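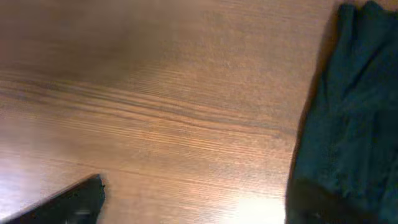 Library tables return to Lirden reading room after summer repairs

October 16, 2022

The old wooden tables in the reading room at Lirden library are back in use after being taken away in August to have their tops sanded and refinished.

Six tables were included in the work, which was carried out by Polishchuk, a furniture repair workshop based in Skarnell. They had been in daily use for 42 years and many had ink stains, cup rings and scratches that ordinary cleaning would not shift. Two also had loose joints and had been kept against the wall so that people would not lean on them.

The workshop took off the old varnish, which had gone dark and sticky in places, and sanded the tops by hand along the grain. Deep scratches were filled only where they might catch on paper or clothing. A clear finish was then put on in thin coats, with no stain added, so the warm brown of the wood and the darker bands of grain show through.

Readers who remember the tables as almost black may be surprised by the colour. The library said the dark shade came from the old varnish and years of furniture polish, and that the wood underneath had been much lighter all along.

The repairs cost less than replacing the tables. Library staff had been quoted for new ones with metal legs, but these were narrower and would have meant losing places at the window end of the room. Keeping the old tables also means that the reading lamps, which are wired through the floor, can stay where they are.

Money for the work came from the library's furniture budget and from a sale of withdrawn books held before the tables were taken away. Maps and bound newspapers were left out of the sale and remain in the local history section.

While the tables were in Skarnell the reading room stayed open with folding tables borrowed from the Ivumen hall next door. These were smaller, and the large map volumes could not be looked at during that time. Map requests are now being taken again at the front desk. Anyone who put in a request in August and has not heard back is asked to send it in again, as some slips went missing during the move.

Readers are being asked to help look after the new finish. Hot drinks are still not allowed in the reading room, but water in a closed bottle is fine. Bags should go on the floor or on the hooks by the door. Cloths are available at the desk for anyone working with heavy volumes or with boxes that have metal corners, and should be folded and handed back afterwards.

The workshop has advised against spray polish, which leaves a film and can turn the surface cloudy. Cleaners will use a soft, slightly damp cloth and then a dry one. The tables will be checked again next summer and given another thin coat if the tops are starting to wear.

The 23 chairs that go with the tables have not been repaired yet. Several need new seat pads and one is missing a back rail. The library hopes to send them off in small batches over the winter, so that there are always enough left to sit on. Some plastic chairs will be used in the meantime.

The children's corner and the computer desks were not part of the work and have not changed. Opening hours for the reading room also stay as they were.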